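Clummont Workroom Fit-Out and Paper Folding Program
Progress report to the Grumstead Fund, second reporting period

Prepared by the Clummont program office
9th December

1. Status

The program is on schedule. The ground floor workroom has been in use since June and the first two blocks of table work are complete. The third block, covering single folds in plain white sheet, is in progress. No change to the scope agreed with the Fund is requested in this period.

Expenditure is within the approved budget. One line, surface coverings, was overspent and has been offset against storage. Details are in the finance return sent separately.

2. Work completed

2.1 Room. The lighting circuit was tested and signed off. The brick wall has been left unpainted, as agreed at the last review. The quote for sealing it came in above the allowance, and dust from the mortar has not been a problem at table height. Pipes and conduits along the ceiling remain exposed for access.

2.2 Table surface. The white top gave too little contrast against white paper, and sheet edges were hard to find under the ceiling lights. Colored mats were tried in two shades. The peach mat was kept. A tan tray with rounded corners is placed on the mat and holds the sheet during the fold. The mat is laid at an angle to the table edge for part of each session, so that folds are not always made square to the person standing.

2.3 Paper. Stock is plain white sheet, ordered under the product name Sanna. In this period 537 sheets were used. Folded sheets are kept flat in boxes of 50 and labeled by session. Sheets with a tear or a second crease are logged as spoiled and recycled.

2.4 Procedure. The written procedure for the diagonal fold was revised. The earlier version asked for the crease to be pressed from the middle outward, and the sheet tended to shift on the tray. The current version holds the lower edge first and then works along the crease. Operators stand for the whole task. A break is taken between boxes.

Workroom and table, third block:

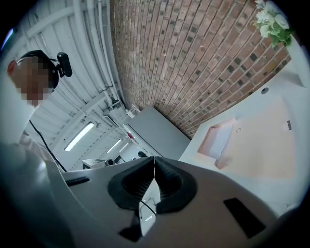
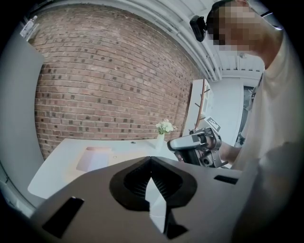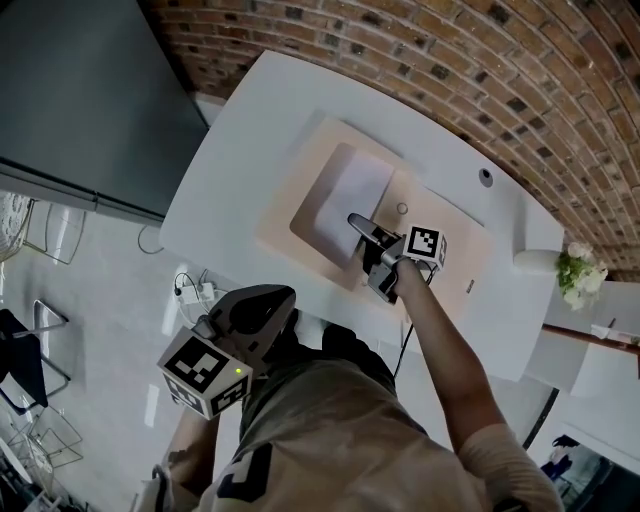 3. Issues

3.1 Glare. The ceiling fixtures reflect off the bare tabletop at some positions. The mat removes most of this in the working area. Diffusers were priced from Drokus and will be ordered if the final review finds that the mat alone is not enough.

3.2 Floor cables. The power strip is on the floor at the end of the table. This was raised in the safety walk-through and is the only open item from it. A covered channel is on order. Until it is fitted, the chairs stay on that side of the room and are not moved during a session.

3.3 Tray movement. The tray slides on the mat when the sheet is pressed hard. Thin rubber feet are being tested. Early results are mixed – the feet hold well but raise the tray slightly, and the procedure would need a small change to the starting hand height.

3.4 Humidity. Paper stored in the room over the summer took a soft curl. Stock is now kept in the office and brought down in the morning. The curl has not returned.

4. Next period

Complete the third block and box the remaining sheets.
Fit the floor channel and close the safety item.
Decide on tray feet and reissue the procedure if they are adopted.
Begin the fourth block, two folds per sheet, using the same table and mat.

The fourth block needs heavier paper than the current stock. A sample pack has been requested and the unit cost will be reported before any order is placed. If it exceeds the allowance, the office will ask the Fund for approval to move the balance of the storage line.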